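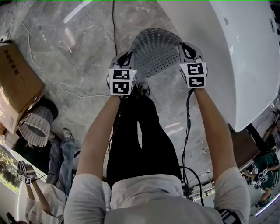
## 4. What the machine could and couldn't do

Draft, 2024-02-11. Numbers for the sink tasks still to be checked by Si-woo Jang.

The question for this section is a plain one. Can a two-armed machine, trained only on people doing the job, do ordinary household and shop-floor chores well enough that you'd leave it to it? Short answer, no. Longer answer depends a great deal on the chore.

We took 14 chores from the Suritcombe list. Some are home jobs (rinse a bowl, wipe a counter, fold a towel, move a chair out of the way of a mop). Others belong on a shop floor: clear a bench, sort small parts, flatten a carton, stack cartons. Each was shown by people first and then tried by the Donex arms under the Stalar controller, 80 tries per chore, same start positions for every controller version.

### 4.1 Collecting the demonstrations

People did the chores with their own hands in gripping gloves, or with a hand-held gripper in each hand. Markers on the gloves and the grippers gave position. Most of the January sessions were run in the Nam hall with many people working at once, which is quicker but messier. Others walk through the view. Somebody wants the same bench. We kept these episodes in. A kitchen with a family in it is no tidier, and a controller that only works in an empty room is not much use to anyone.

2,000 episodes were recorded in all. We threw out those with lost tracking or an unfinished task and then balanced accross chores, leaving 1,000 for training. Lost tracking was the bigger cause, mostly from one hand passing behind the thing being carried. Chairs were the worst for it.

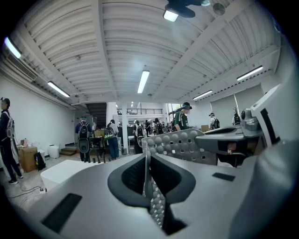 Instructions to the demonstrators were kept short. Start with hands apart, do the chore at your normal pace, stop when you think it's done. No coaching on grip. This gave us a wide spread of habits, some of them hard to learn from. People shove things with a wrist. They steady a carton against a knee. The arms have no knee. We cut the clips where the body did most of the work, though there's a grey area and two of us disagreed on it more than once (see Appendix C).

### 4.2 Large, stiff things

Best results by far. Lifting a chair seat by both edges, moving a carton from floor to bench, sliding a crate. The object keeps its shape, both hands hold on until the end and small errors in where the grip lands don't matter much. Nearly all failures here came at the set-down: released too early, or one side before the other, so the load tipped. A person feels the floor come up through the object. The controller had only the cameras and the finger load to go on, and on smooth floors the cameras were also fooled by reflections. Adding a half-second hold before release fixed most of it. Ugly fix. Slow too.

### 4.3 Small things and clutter

Sorting parts went fine while they lay apart. Once two touched, the gripper tended to take both or neither. Clearing a bench was held back by the same thing, plus cables, which the controller treated as objects about half the time and as background the other half. Pulling on a live cable ends a trial; we had a few of those.

### 4.4 Wet work and cloth

The sink chores were the weakest. Reaching down into a basin blocks the wrist view at the moment it's most wanted, and anything tall standing beside the sink becomes something to knock over. Demonstrators look down, shift their weight, move the bottle aside without thinking about it. The arms did none of that unless the demonstration made the moving a seperate step. Figure 3 gives an idea of how near the sink is to everything else a person has to keep in mind.

**Figure 3.** Demonstration session seen from a hand-held gripper. Right foreground: a demonstrator with a hand-held gripper at a counter with a sink basin, bottle and small container to the right of the sink. Other participants working beyond.

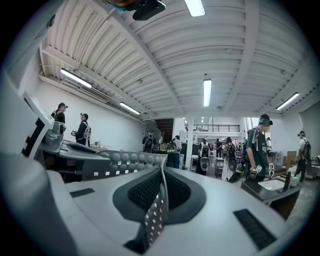

Towels: the first fold was usually acceptable, the second rarely. Edges slipped between the fingers and the controller went on as if it still had hold of them. Wiping a counter looked good on video and left a strip untouched along the back every time. More episodes might cure that one. We don't think they would cure the towels.

### 4.5 Time

Speed is left out of the main table as it makes poor reading. The arms were slower than the people on every chore, and slower again after the hold in 4.2. For carrying stiff loads overnight this may not matter. For rinsing a bowl it plainly does. Per-chore times go in Appendix D once Si-woo has redone the sink rows.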